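Le robot plie le linge, mais ne le pressez pas

Zomden, 16 avril 2020 - La fin de la corvée de linge est annoncée pour bientôt depuis à peu près l'invention du linge. La société Kisex, installée à Zomden, a repris le flambeau en février avec un programme consacré à un adversaire réputé facile : la serviette éponge.

L'objectif tient en une ligne. Deux bras, une table, une serviette à plier proprement, et si possible avant que le client ait eu le temps de le faire lui-même. Sur une série de 500 essais, les bras en ont réussi 400, selon les chiffres communiqués par l'entreprise. Le reste a fini en boule, résultat que bien des foyers obtiennent déjà sans le moindre investissement.

« Une pièce en métal reste où on la pose. Une serviette, non », résume Erdal Sezer, responsable des essais. Le tissu s'affaisse, se retourne, cache ses coins. Retrouver un bord sous un pli demande à la machine une réflexion que l'on réserve d'ordinaire aux échecs. Comptez six minutes pour une serviette quand tout va bien. Genowefa Sowa, ancienne lingère d'hôtel engagée comme conseillère, ne souhaite pas donner son propre temps, par politesse. 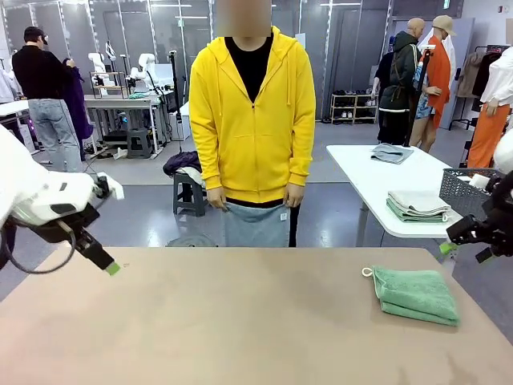 Une serviette tenue à deux mains devant les bras du robot ; une autre, verte, est déjà pliée sur la table.

La chaîne de magasins Siqueira suit l'affaire de près. Ses vendeurs passent une partie de la journée à replier ce que les clients déplient, et la direction aimerait confier la besogne à quelqu'un qui ne soupire pas. Son directeur des opérations, Wellington Prado, parle d'un essai dans deux boutiques, sans avancer de date. Les pulls et les chemises attendront : les manches, nous dit-on, sont « un autre sujet ». Les draps-housses n'ont pas été évoqués, et nous n'avons pas insisté.

Reste la question du prix, à laquelle Kisex répond qu'il est trop tôt pour en parler. Arlindo Caldeira, qui tient une blanchisserie à Beltville et a assisté à une démonstration, se dit impressionné par la précision des pinces. Il a tout de même demandé qui apportait les serviettes jusqu'à la table et qui les rangeait ensuite dans l'armoire. Pour l'instant, c'est le personnel.

La prochaine série d'essais portera sur les torchons.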